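Sharpening and Storing Shop Scissors

Scissors are sharpened on the bevel only. The inner faces, called the ride, are ground slightly hollow so that the blades touch at one moving point. A stone laid flat on the ride removes that hollow and the scissors will fold cloth instead of cutting it. Take off the burr with a single light pass and stop.

Separate the blades if the pivot is a screw. Riveted pairs are sharpened open. Color the bevel with a felt marker, set the blade on the stone, and draw it from heel to tip. If the ink comes off near the edge only, lower the angle. If it comes off at the back only, raise it. Household scissors usually want a steeper bevel than fabric shears. Follow the angle already there.

Grit: start at 267 on the Mendero scale if the edge is nicked, otherwise go straight to the fine side. The Quezada combination stone sold at the Woltomside hardware counter is adequate. Coarse paper, 80 grit, is for knocking rust off handles and should not touch an edge.

Expect roughly 40 strokes per blade on a dull pair. Count is less useful than the burr, which you feel for by drawing a fingertip away from the edge, never along it. When the burr runs the full length, the bevel is done.

Reassembly: one drop of light oil at the pivot, wipe, open and close, wipe again. Tighten the screw until the raised blade, let go at the fully open position, falls about a third of the way and stops. If it drops shut, tighten by an eighth of a turn. A loose pivot is the usual cause of scissors that cut at the heel and chew at the tip. 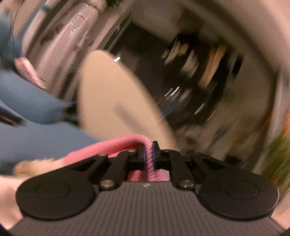 Flat bars joined at pivot points.

The same oil suits pliers, tin snips and folding rules. Doron sells it in a small can with a needle spout. Vegetable oil gums up and has to be washed out with mineral spirits.

Store scissors closed, hung by one handle, away from the sink. In a damp basement, wipe the blades with an oiled rag in November and again in spring.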